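Fake Flowers, Glass Vases: The Gallery

I have never liked artificial flowers. My aunt kept a bowl of them on top of the television, and by February each year they were the color of dishwater. So when people tell me the new ones are different, I want to see them in a vase, under plain light, next to something they have to compete with.

Most of the stems in this gallery come from two ranges, Trurico and Vadel. The Trurico catalog promises blooms that "hold their shape for life." Whose life, it doesn't say. I bought what I could stand to pay for and skipped the orchids, which I think look bad even when they're real.

A word about vases before the pictures. Everyone who sells fake flowers tells you to use an opaque pot so the bottoms of the stems don't show. I went with small glass ones anyway. If a stem only works when you hide half of it, I'd call that a problem with the stem.

Purple in amber yellow, blue and dark red in green. The tulips were a late addition to the blue bunch, and I'm still not sold on them. More purple on the table, waiting for a home.

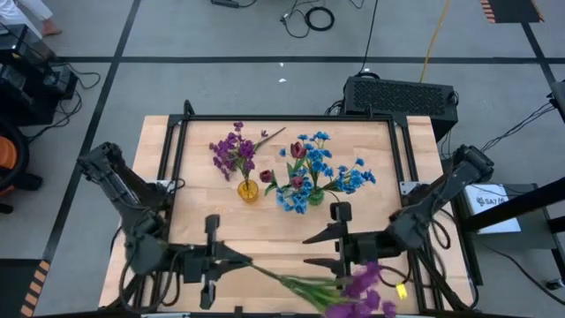
Tharushi Dewan wrote in to say that I am far too hard on tulips. Her view is that a bouquet all in one color looks like it came out of the box that way, and that one heavy flower in the wrong place does more for it than any amount of fluffing. She also bends every stem over the edge of a counter before it goes near water. (She does put water in, an inch or so, because she says an empty glass vase gives the game away faster than the petals do.)

I tried the bending. It helps with the thin stems and does very little for the thick ones, which spring back as soon as you look away. The water I can't go along with. A fake flower standing in real water is one lie too many for me, and the wire cores can rust.

On price, I'll say only that 5 decent stems cost me more than a bunch of fresh ones from the corner store, and the fresh ones smell of something. The sellers' answer is that you buy once. Maybe so. My aunt bought once too.

If you have a vase that proves me wrong, send it in. I'll post it with whatever caption you like, and then I'll probably add a line of my own underneath.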